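3.2 Do visitors follow the order of a modular exhibition?

Print this page
E-mail this page

Touring music exhibitions are often sold to host venues on the strength of their sequence. The visitor enters at the composer's childhood, passes through the years of success, and leaves by way of illness, death and fame. Catalogs speak of a "journey," and press releases repeat the word. We have found little evidence that the people walking through the lobby know they are on one.

The Kettani tour, which we studied at two concert halls, was built as a set of freestanding stations with listening posts. Its planners assumed that visitors would hear the early songs before the late quartets, and that the contrast would do the teaching. Both halls placed the stations where the fire exits and the bar allowed. At the first hall the story began near the coat check. At the second it began behind a staircase, and many concertgoers met the composer's funeral before they met his parents.

We collected 143 completed visit records. Each gave the stations visited, their order, and whether the visitor put on the headphones. A short written form asked what the person remembered. We treat the answers on that form with caution, as people who agree to fill in a form before a concert are probably more patient than those who do not.

The records were typed into a plain spreadsheet and checked twice against the paper forms. Where a visitor had marked the same station more than once, we kept the first visit for the order analysis and all visits for the listening analysis. Illegible entries were left blank. We did not try to guess a route from the stations that came before and after a gap, although earlier studies of lobby displays have done so freely. 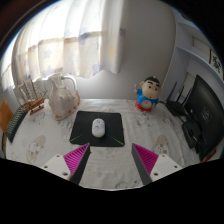
Flurkari
Figure 4. Desk with mouse and pad.

Claims made for the order of the stations rest mostly on the Zotum report, which found that visitors who followed the planned route remembered more. We found the same link, and we doubt that it means what the report says. Visitors who followed the route also stayed longer. Once the length of the visit is taken into account, the advantage of the planned order shrinks to the point where we would not wish to defend it. A person who spends 20 minutes with a composer's letters will remember some of them, whichever end of the room they started from.

The listening posts raise a harder problem. The Zotum authors count a visitor as having "engaged with the music" if the headphones were worn at all. By that standard our visitors were a very engaged group. But the excerpts are long, the headphones are shared, and the bell for the second half rings when it rings. Several forms praised a slow movement that was not included at any of the stations – it had been on the evening's program upstairs. We see no way to separate what these visitors learned from the exhibition from what they learned in their seats, and we suspect that the same mixing affects most published results from concert hall lobbies.

It might be argued that the lobby is simply a poor test, and that a museum such as the Koremari, with one entrance and one exit, would show the effect of sequence more clearly. Perhaps it would. In that case, though, the finding would concern walls and doors, and it should not be used to sell a modular exhibition to places that have neither in the right position. Host venues are charged for a fixed set of stations in a fixed order. They deserve to know how weak the support for that order is.

Our own sample has obvious limits. Two halls are not many, both draw an older subscription audience, and we have no records for people who walked past without stopping – by our impression the largest group of all. We also cannot say whether the objects on display, as opposed to the text panels, were noticed at different rates, because the form did not ask. Section 3.3 takes up the question of panel length, where the records are somewhat better.

Last updated: December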